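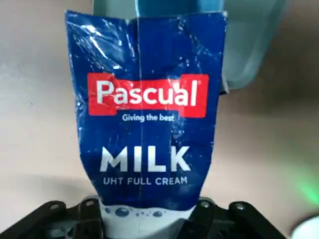
A blue Pascual milk carton with a red brand label

A beverage carton is a container made mainly of paperboard and used to package milk, juice, water, soups and other liquid foods. Most cartons combine paperboard with thin layers of polyethylene, and those meant for storage at room temperature also contain aluminum foil.

Construction
Paperboard gives the carton its stiffness and provides a surface for printing. The inner polyethylene layer keeps liquid away from the board and melts under heat to form the seams. An outer layer protects the print from moisture. In foil-lined cartons, the aluminum blocks light and oxygen.

Types
Gable-top cartons have a sloped upper section closed by a ridge. They are delivered to the dairy as flat, side-sealed blanks, then opened, filled and sealed on one machine. Brick cartons are usually formed from a continuous roll of material, which is shaped into a tube, filled, and sealed across below the level of the liquid. This leaves little or no air in the package.

Sizes
The 1000 ml carton is the standard household size for milk in much of Europe. In the United States, quart and half-gallon cartons are more common, and school milk is sold in half-pint cartons.

Filling
Fresh milk is pasteurized and must be kept cold after packing. Long-life milk is heated to a higher temperature for a few seconds and packed under sterile conditions in cartons that have been treated, often with hydrogen peroxide. The Henden dairy runs both processes. Its Majali line fills 3000 cartons per hour and was refitted in June with new sealing jaws - the older set had been in service for 11 years.

Recycling
Used cartons are mixed with water in a pulper, where the paper fibers separate from the plastic and foil. The fibers are made into tissue, cardboard and similar products. The remaining material is harder to process and is often burned for energy. The Alemon mill presses it into building panels.

See also
Aseptic processing
Milk bottle
Paperboard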